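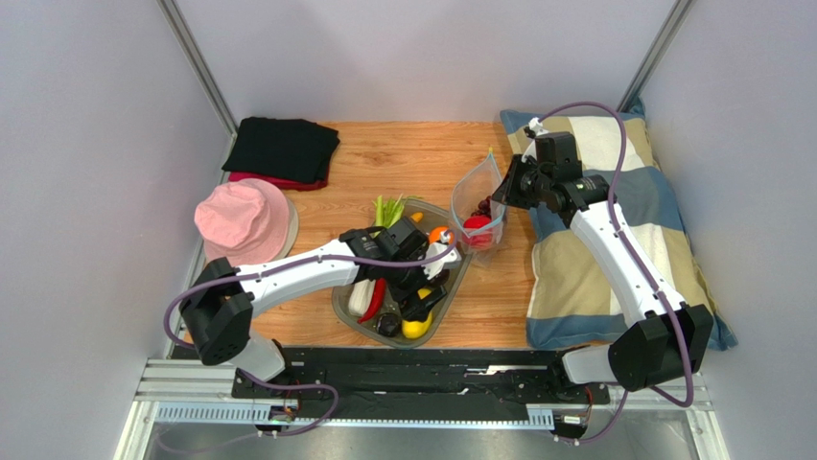 Striped cloth and a container of produce on a light tabletop.

Bring Back the Plain Dish Towel

28 January 2024

Last November I threw out the last of our paper towels and did not buy more. We had been going through two rolls a week in a house of two people, and most of it went on jobs a piece of cloth does better: drying lettuce, wiping a counter, lining a bowl of fruit.

Stores have made cloth harder to like than it should be. The towels sold as gifts are thick, printed and stiff with finish, and they push water around the plate. What works is thin cotton, washed 40 times, with a hem that holds. My mother's set came from Vesari, a dry goods store that closed years ago, and I still use it.

People tell me the laundry cancels out the savings. I don't see it. Seven towels take up less space in the washer than one pair of jeans, and they go in with a load I would run anyway.

Raw meat is the fair exception, and I keep a stack of old rags for that – they go straight into a hot wash. Everything else can wait on a hook by the sink. If the stores want my money, they can sell me a plain towel with no slogan on it.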